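The Case for Printing Die Sizes on the Package

February 8, 2024

Filed under: Opinion, Dies and Embossing

A cutting die is a piece of shaped steel with a fixed outer dimension. That dimension decides whether it will fit on a card panel, whether it will nest inside another die, and whether it will leave a usable margin. It is also the one fact most often missing from the package.

I measured the dies in my own drawers last May, using a digital caliper and a steel rule. The total was 312 dies, counting each piece of a nested set as one. Of these, 276 came in packaging that gave either no size or only the size of the largest piece. The rest had full measurements on the back. I don't claim that my drawers represent the market. They do represent what a regular buyer ends up with after several years.

The usual defense is that the product photo shows the scale. It does so only if the buyer knows the size of the card base in the photo. Wultico shows its frames on square cards and its tags on A2 cards, and doesn't label either. I bought a Wultico oval set believing the largest piece would fit an A2 front with a quarter inch of border. It left a sixteenth on each side, too narrow to mat in a second color.

A second problem is the difference between the cut size and the die size. The steel has a rim outside the cutting edge, and on some dies that rim adds an eighth of an inch or more to the width. Trodov lists the die size. Kovács lists the cut size. Both are valid measurements, but neither company says which one it is using. A crafter who combines a Trodov frame with a Kovács panel will get a gap or an overlap, and will probably blame the machine or the shim. 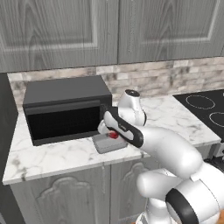

Stitched edges make the matter worse. The stitch line sits inside the cut edge, so the visible panel looks smaller than the real one. If I am stamping a sentiment inside the stitching, the number I need is the clear space between the two stitch lines. I have never seen this printed on a package. I now write it on the magnetic sheet behind each die with a fine paint marker.

Small shops answer that measuring costs time, and that a designer working alone can't be expected to list every leaf and petal. I accept part of that. Loose floral pieces are forgiving, and a petal that is slightly large causes no trouble. Structural dies are another matter — frames, panels, pockets, box sides and anything meant to fold. For these, the measurements already exist in the file sent to the manufacturer. Copying them to the label is a matter of minutes.

Markano does this properly. Each of its box dies has a small line drawing on the back with the cut width, the cut height and the distance between score lines. The drawing takes up less room than the company's social media links. I have made 200 favor boxes with one of those dies and planned the cardstock for the full batch before opening the package, with 2 sheets left at the end.

What I would ask for is modest. State the cut size of every structural piece, in inches and in millimeters. State the width of the rim if it matters for nesting. Where there is stitching, give the inside measurement too.

Until then, I suggest checking the store's return policy before opening a set. Many stores won't take back dies once the seal is broken, and a caliper can't be used through the plastic with any accuracy. Email the company and ask for the cut size first. The reply may take a few days — put the sizes on the outside of the storage pocket when they arrive.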